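金属杯子放铁丝篮里收纳，到底行不行
版块：居家收纳 > 桌面与小件

楼主 小砚台
发表于 17 Apr 2022

先说情况。家里喝水换成金属杯有一阵了，高的矮的都有，原来直接摆在桌上，越摆越乱，上周拿了个墨绿色的长方形铁丝篮放在桌子中间，打算以后杯子都进篮子。

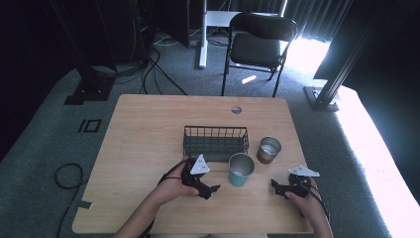
桌子是浅色木头面，圆角，靠一头有个走线的小圆孔。篮子四周是竖的铁丝，下面一圈是实心的。目前想放进去的是两只，高的那只外面是拉丝银色，杯口一圈带点青色，矮的那只里面下半截是古铜那种颜色。

想问三件事：
1. 金属杯和铁丝直接碰，时间长了会不会磨花？
2. 杯口朝上还是朝下？
3. 篮子放桌子正中间是不是太占地方？桌子平时还要写东西、吃饭。

篮子是Lakell的，30块，买的时候没想太多，看颜色顺眼就拿了。

2楼 阿木不开灯

拉丝面不怕小划痕，顺着纹路的基本看不出来，怕的是横着蹭。铁丝篮外面有涂层的话问题不大，涂层掉了露出铁的地方才会刮。你摸一下铁丝顶端和焊点，有毛刺就拿细砂纸磨两下，再补点漆。

杯口朝上。朝下的话杯口那圈最容易碰掉色，你那只杯口带颜色的更要注意。

3楼 海盐饼

不同意楼上，我一直朝下放。朝上落灰，每次喝水前还得冲一遍，那收纳的意义在哪。篮底垫一块布或者硅胶垫，杯口就不会直接碰到铁。

4楼 阿木不开灯

回复3楼：垫了布再扣杯子，水汽闷在里面，第二天打开有味。我试过，换了三种布都一样。

5楼 海盐饼

回复4楼：你那是没晾干就扣。先控水，擦一遍，再放进去。

6楼 半截粉笔

两位说的是两种情况。每天都用的杯子朝上，反正当天要洗；一周才用一回的朝下，擦干再扣。没必要统一。

关于第三个问题，我觉得篮子不要放正中。长方形的桌面，中间是最好用的一块，放东西等于把桌子切成两半。挪到靠圆孔那一边，长边和桌边平行，面前就能空出来。

7楼 小砚台（楼主）

回复6楼：靠圆孔那边我想留着走台灯的线，篮子压住孔就没法穿了。

8楼 半截粉笔

那就往旁边错开一点，让孔露在外面。线从孔里下去，篮子在侧面，互不影响。

9楼 南门口卖伞的

说个不太一样的意见：杯子为什么一定要放桌上？我家杯子全在柜子里，桌上只留正在用的那一只。篮子这种东西放在桌上，过不了多久就会变成杂物篮，笔、遥控器、药盒、发票全往里扔，杯子最后又被挤到外面来。

10楼 小砚台（楼主）

回复9楼：柜子在厨房，走过去要穿过客厅，家里老人嫌远。放桌上就是图个随手。不过你说的杂物篮我信，上一个篮子就是这么废掉的。

11楼 晒不干的拖把

我家也是老人用，给个做法参考：篮子里先用隔板隔开，一格放杯子，一格放别的，别的那格故意留小一点，塞满了自然就得清。隔板我用的是Skelletti那种可以剪的塑料片，一包10片，剪到和篮子一样高，底下卡住就行。铁丝是竖的，隔板两边剪个小口可以直接卡在铁丝上，不用胶。

12楼 阿木不开灯

11楼这个好。隔开以后杯子之间也不会互相撞，比杯子碰铁丝更容易花的其实是杯子碰杯子。

13楼 海盐饼

杯子碰杯子这点同意。高矮不一样的杯子挨在一起，矮的杯口正好顶着高的杯身，拿的时候一蹭就是一道。建议高的放两头，矮的放中间，中间隔一点。

14楼 半截粉笔

高的放两头不稳吧，篮子矮的话高杯子重心在篮沿上面，一碰就歪。我会把高的靠角放，两面都有铁丝挡着。

15楼 海盐饼

回复14楼：靠角也是两头，我们说的是一回事。

16楼 铁皮青蛙不上弦

有没有人考虑过干脆不要铁丝的？我之前也用铁丝篮，后来换成Pledero的竹编托盘，边很矮，杯子拿放都不用抬太高。缺点是贵，将近300，而且竹子不能长时间沾水。优点是放下去没有声音。铁丝篮放金属杯，早上六点那一声谁用谁知道。

17楼 小砚台（楼主）

回复16楼：声音确实是问题，我怎么没想到写进去。预算没有那么高，100以内可以考虑。

18楼 晒不干的拖把

声音的话垫一层就解决了，不用换篮子。毛毡、软木、旧鼠标垫都行。毛毡吸水，不推荐。软木片剪成篮底大小，湿了拿出来立着晾，很快就干。旧鼠标垫最省钱，橡胶那面朝下，防滑。

19楼 南门口卖伞的

鼠标垫有股橡胶味，和喝水的杯子放一起我接受不了。

20楼 晒不干的拖把

回复19楼：用了几年的早没味了。介意就用软木。

21楼 阿木不开灯

再补充一点清洁的。里面颜色偏铜色的那种杯子，先看清楚是镀层还是茶垢。我有一只Kumarasinghe的，用了大半年以为是本来的颜色，拿小苏打泡了一晚上，水倒出来是茶色的，里面亮了一截。如果本来就是那个颜色，千万别用钢丝球，软海绵加洗洁精就够。

22楼 小砚台（楼主）

回复21楼：这个我还真不确定，不是我买的。今晚先用小苏打泡一下看看。

23楼 半截粉笔

泡之前先拍一张，泡完对着比，不然凭印象说不清。温水就行，别用开水，带密封圈的把圈拆下来单独洗。

24楼 铁皮青蛙不上弦

小苏打没用的话可以试柠檬酸，一小勺兑一杯温水，半小时倒掉，多冲两遍。两样别一起放，中和了等于白泡。

25楼 海盐饼

柠檬酸我不建议用在不清楚有没有镀层的杯子上。先小苏打，不行就算了，颜色深一点不影响喝水。

26楼 小砚台（楼主）

先按大家说的整理一下我打算怎么弄：篮子往边上挪，孔露出来；篮底垫软木；隔板去买一包；常用的杯口朝上，不常用的擦干朝下。高的靠角放。

朝上朝下家里人可能还要再吵一轮，先这么试。

27楼 南门口卖伞的

隔板那一格小的，建议干脆别留。留了就会有东西。

28楼 晒不干的拖把

回复27楼：老人的老花镜总得有地方放。

29楼 小砚台（楼主）

回复28楼：对，眼镜就是要放那格的。软木片刚下单，隔板那家要等补货。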